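Iltico Mano - par de garras de mão para ensinar tarefas a robôs

Por Hendrik Van Wijk
2026-04-08
Tempo de leitura: 6 minutos

Vendo estas garras na loja desde outubro e, de todos os produtos do catálogo, é o que me rende mais e-mails. Por isso reescrevi a página inteira, agora com o que fui aprendendo ao usar o par quase todo dia na minha bancada. Vai em tom de conversa, que ficha técnica seca eu também não leio até o fim.

O Mano é um par de garras paralelas que você segura com as próprias mãos. Você aperta, os dedos fecham; você solta, eles abrem. Enquanto isso, o sistema grava a abertura de cada garra e a posição dela no espaço, e essa gravação vira demonstração para treinar o braço. Você faz a tarefa no seu ritmo, sem braço nenhum por perto, e depois o robô aprende com as gravações. Quem já passou uma tarde inteira empurrando um braço pesado pelo punho para ensinar um único movimento vai entender o meu entusiasmo!

O que vem na caixa: duas garras (esquerda e direita), dois cabos de dados, a fonte, um jogo de dedos de reserva e a licença do Tuda, o programa de gravação. A caixa de sincronização da Hermans é vendida à parte, mas quem grava com as duas mãos ao mesmo tempo vai querer uma. Sem ela dá para alinhar os dois lados depois, na unha - eu fiz isso durante um mês e não recomendo a ninguém.

Agora, o uso de verdade. A tarefa que eu mais peço para os clientes novos tentarem é varrer uma mesa com escovinha e pá. Parece boba, coisa de dois minutos, e é justamente onde o par mostra serviço: uma mão segura a pá firme no lugar, a outra empurra a sujeira, e as duas precisam conversar. Se a pá levanta um pouquinho na frente, as migalhas passam por baixo. Se a escova vem com força demais, voa tudo para o outro lado da mesa (eu que o diga, minha sala vive com farelo no chão).

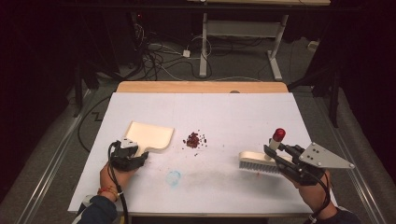
Preciso ter um robô para começar a gravar demonstrações?

Para gravar, basta o par de garras, um computador com o Tuda instalado e uma mesa. O braço só entra na hora de testar o que foi aprendido, e muita gente compra primeiro as garras, junta material por umas semanas e decide depois qual braço usar.

Sobre a pegada: o gatilho tem duas molas, uma macia e uma dura, e a troca se faz com a chavinha que vem presa na base. Eu deixo a macia na mão esquerda, que costuma ficar parada segurando alguma coisa, e a dura na direita. Com a mola dura você sente melhor o quanto está apertando, só que cansa. Depois de uma sessão comprida meu polegar reclama bastante, então hoje eu gravo em blocos curtos, levanto, tomo um café e volto.

Cabos de ferramenta finos pedem um pouco de carinho. Os dedos de fábrica são retos e lisos, ótimos para caixas e potes, mas um cabo redondo tende a girar entre eles quando a escova encosta na mesa. Resolvi com os dedos emborrachados da Brondodau, que encaixam sem adaptação e estão à venda aqui na loja também. Se você pretende ensinar coisas de cozinha ou de limpeza, coloque um jogo desses no carrinho logo de uma vez.

Quantas gravações são necessárias? Depende tanto da tarefa que eu fico até sem jeito de dar número, mas vou contar o meu caso. Para a varrição, comecei com 300 demonstrações e o braço fazia o gesto certinho, mas errava a posição da pá sempre que o montinho mudava de lugar. Fui gravando mais, mudando a sujeira de canto, espalhando mais ou menos, começando com as mãos em alturas diferentes. Parei em 1039. A essa altura o resultado já me deixava tranquilo para mostrar a um cliente sem ficar com o dedo no botão de parada.

Repare que a variedade pesou muito nessa conta. Minhas primeiras gravações eram todas iguais, eu caprichava, fazia aquele movimento bonito, ensaiado... e o braço aprendeu exatamente aquilo e mais nada. Hoje eu deixo entrar gravação com passada dupla, com pausa no meio, com uma corrigida na pá. Só jogo fora quando derrubo a ferramenta ou quando o Tuda avisa que perdeu a posição de uma das garras.

E o controle remoto? O Mano também funciona assim: você liga o par ao controlador do braço e os dois braços seguem as suas mãos ao vivo. Eu uso esse modo em tarefas nas quais o braço é bem mais lento do que eu, porque aí o meu ritmo já sai no limite da máquina. Para todo o resto prefiro gravar solto, que é mais rápido e bem mais natural. A mudança de modo fica no menu principal do Tuda e pede uma calibração nova, coisa simples, com as duas garras apoiadas no berço.

Uns cuidados que eu gostaria de ter lido antes:

Passe os cabos por baixo do antebraço e deixe uma folga boa. Cabo esticado puxa a garra de leve e isso aparece na gravação.

Limpe os dedos no fim do dia com pano seco. Álcool resseca a borracha dos emborrachados.

Recalibre sempre que trocar de dedo, mesmo que o jogo novo pareça idêntico.

Quanto à durabilidade, a Iltico indica revisão do gatilho a cada 3000 ciclos de calibração, e eu ainda estou longe disso. A única peça que troquei até agora foi um conector de cabo, por culpa minha, que tropecei nele. O conector é padrão e tenho sempre em estoque.

O que me incomoda: o peso. Depois que você parafusa os suportes de marcador, a garra fica com o centro puxado para a frente, e quem tem mão pequena sente mais. Também queria um estojo decente, porque o papelão da embalagem não aguenta ida e volta para cliente. Já reclamei com o fabricante e, por enquanto, levo as minhas numa maleta de furadeira com espuma recortada.

O par sai configurado para destro. Se você é canhoto, escreva isso no campo de observações do pedido e eu inverto as molas antes de enviar. Os dedos de reserva seguem dentro do berço, embaixo da espuma, então olhe ali antes de me mandar mensagem dizendo que faltou peça - acontece bastante.

Dúvidas sobre compatibilidade com o seu braço, pode me escrever com o modelo do controlador e a versão do programa que você usa. Respondo eu mesmo, normalmente à noite.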